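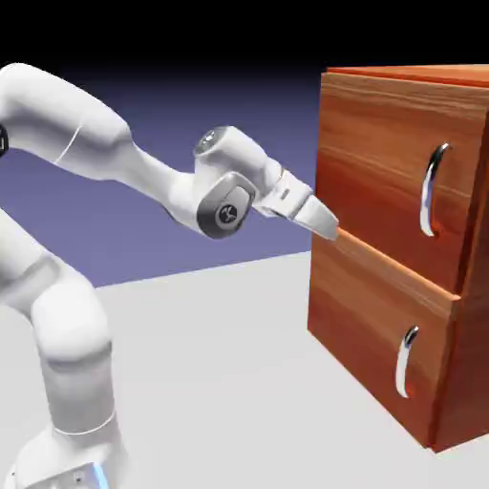

Rero, the public affairs broadcaster, has set the format for the Skakcombe mayoral debate, which will be carried live in September. The program will run 90 minutes without commercial breaks and will use a single moderator. Candidates will stand for the full program, and position on stage will be decided by a draw one hour before air. Printed question cards will stay sealed and will be handed to the moderator at the start of each segment. No candidate, campaign employee or sponsor will see the cards in advance.

By Sze-wing Mok
April 29, 2024

The debate will be divided into four segments: city budget, housing, transportation and public safety. Each segment opens with a question put to all candidates in turn. An answer may last up to 90 seconds. A candidate who is named by an opponent receives 30 seconds to reply, and the moderator may allow one further exchange of the same length. Time not used in an answer cannot be carried over to a later one.

Questions are drawn from submissions by residents. Rero received 2,073 before the first deadline. After duplicates and questions outside the powers of the mayor's office were removed, 82 remained. Editors will reduce this list again in the week before the debate, and residents whose questions are used will be identified by first name and neighborhood unless they ask to be left out.

The timing display has been changed from the one used for the last council debate. Candidates will see a countdown in whole seconds at eye level, and viewers at home will see the same countdown in the lower corner of the broadcast. A tone will sound when time expires. Microphones will remain open during replies – campaigns had asked for both options – but the moderator may direct the control room to mute a candidate who continues more than 10 seconds past the tone.

Studio seating is limited to 191. Each campaign receives an equal block of tickets, and the remainder will be assigned by lottery to registered voters in Skakcombe. Audience members will be asked to hold applause except at the opening and close. Signs, campaign clothing and noisemakers are not permitted in the studio.

"The rules were sent to every campaign in the same message, and all of them have signed," said Sze-wing Mok, debate producer at Rero. "Any change from this point requires written agreement from every candidate on the ballot."

Live captions will be available on all feeds. A full transcript will be posted by noon the following day, with time codes matched to the video. Stations wishing to carry the program may take the clean feed at no charge, provided that it is shown complete and without added graphics. Requests for the feed must include a technical contact and the station's preferred audio format.

Media credential applications open four weeks before the debate. Space in the filing room is assigned in order of application, with one seat per outlet – photographers apply separately.

Contact: Rero Press Office | © 2024 Rero. All rights reserved. | Back to top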